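三、研究现场与资料来源

在进入具体的分析之前，我们想先花一点篇幅，把这项研究是在什么样的地方、以什么样的方式做出来的交代清楚。退役军人回到地方以后的生活，常常被写成一连串的数字：多少人就业，多少人领取补助，多少人提出了听力损伤方面的申请。这些数字当然重要，我们自己在后文也要用到，可是几年的走访下来，我们越来越觉得，一份补偿申请从起念头到递出去，中间隔着的那段日子，才是最值得慢慢讲的。

本研究的田野点设在米德塞德（Midside），一座靠旧军港发展起来的中等城市。港区撤编之后，不少轮机、炮位和地勤岗位上的退役人员留了下来，在戈迪尼奥（Godinho）街区一带安了家。街区里的老住户彼此熟识，谁家老人耳朵背了，隔壁往往比家里人还早知道，敲门都要多敲几下。我们最初进入这个街区，是为了另一项关于住房的课题，听力的事情是在一次次喝茶闲聊里冒出来的，后来反倒成了主线，这一点要向当时耐心接待我们的各家各户道一声谢。

资料由两部分组成。第一部分是塞梅罗（Semero）互助中心留存的申请登记，我们从中整理出687份与听力损伤有关的卷宗，凡是姓名、住址、部队番号等能够指向个人的内容，在交到我们手里之前已经全部遮去。第二部分是60次半结构式访谈，访谈对象由互助中心代为征询意愿，愿意谈的再由我们登门。访谈没有固定的时长，有的人三言两语就讲完了，有的人从入伍那年的火车讲起，讲到天黑还意犹未尽，我们也就陪着听下去。录音转写之后，凡是受访者要求删去的段落，一律删去，不作保留。

访谈大多在受访者自己家里进行，也有一部分放在互助中心。最初的几次我们安排在中心的会议室，桌椅整齐，倒一杯水，打开录音笔，结果对方坐得笔直，回答也像在作汇报。改到家里以后，气氛松快了许多。人一边收拾台面、一边摘菜、一边应着门口邻居的招呼，话就顺着出来了，而且家里的声响本身就是很好的话头：水开了听不听得见，门铃换过几回，电视开到多大声老伴会过来说一句。下文引用的不少材料，都是在这样的时候记下来的。
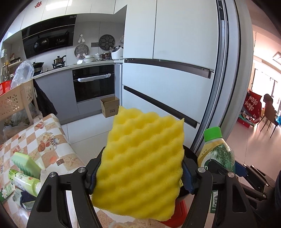 图2　日常用品：黄色波纹面海绵与绿盖塑料瓶

从这些谈话里，我们归纳出申请过程中的三个停顿之处。第一个停顿发生在察觉之前。噪声造成的听力下降是慢慢来的，许多受访者在相当长的时间里都不认为自己有什么毛病，只觉得别人说话越来越含糊。一位在机舱工作过多年的受访者讲，他一直以为是女儿讲话太快，为这个还跟她生过气，等到外孙也嫌他答非所问，他才肯去做检查。类似的叙述在访谈里反复出现，往往要由家里人来点破，而且要点破好几回。

第二个停顿发生在举证的时候。按照当地的规定，申请人需要说明损伤与服役岗位之间的关系，而早年的岗位记录并不完整，有些舰艇和机场的噪声测定材料早已无从查找。年轻时候谁也不会留心保存这些东西，搬几次家，纸箱子就散了。卷宗里能看到很多手写的情况说明，字迹有工整的，有歪斜的，有的附上了老战友的联名，有的夹着一张褪了色的合影。我们读这些说明时常常读得很慢，它们作为证据或许单薄，作为一个人对自己青年时代的回忆，却是相当厚实的。

第三个停顿最不容易看见，发生在决定给付之后。我们原以为，款项批下来事情就算告一段落了，可受访者谈得最多的恰恰是后面这一段。助听器要调，要适应，戴上以后连翻报纸都觉得刺耳，有人戴了两个星期就收进抽屉里。互助中心从2021年3月9日起试行一项名为瓦莫（Vamow）的随访安排，由受过培训的同伴定期上门，陪着调试，也陪着说说话。到当年5月，中心又添了家属的小组活动，请做伴侣、做儿女的人来讲一讲自己这一头的辛苦。就访谈所见，家属愿意来的比我们预想的要多，话匣子一打开，也常常收不住。

为了给上述质性材料找一个参照，我们另外设计了一份问卷，在戈迪尼奥街区及相邻的两个街区发放1000份，询问的内容包括服役岗位、自觉听力状况、是否提出过申请以及没有提出申请的原因。问卷用大号字体印制，可以自填，也可以由调查员当面念给对方听，选择后一种方式的，我们在登记时都作了标注，以便在分析时分开处理。问卷的设计参考了前期访谈中受访者自己的说法，例如用“别人说话发糊”代替“言语识别率下降”，这样问起来，对方一听就明白，不必多费口舌解释。

需要说明的是，本研究的材料有几处明显的不足。互助中心的登记只覆盖主动上门的人，那些从来没有动过申请念头的退役人员，在卷宗里是看不到的，问卷虽然弥补了一部分，仍然不能算周全。受访者中独居者偏少，这与我们经由家属联络的做法有关。女性退役人员的材料也很有限，她们所在的岗位与男性不尽相同，接触噪声的情形理应另作讨论，我们希望在后续的工作里补上。此外，访谈所涉及的服役经历多在几十年以前，回忆难免有出入，凡与卷宗不一致的地方，我们在编码时同时保留两种说法，并在引用时注明出处。

下一节先从卷宗的登记情况谈起，再回到各家各户的讲述。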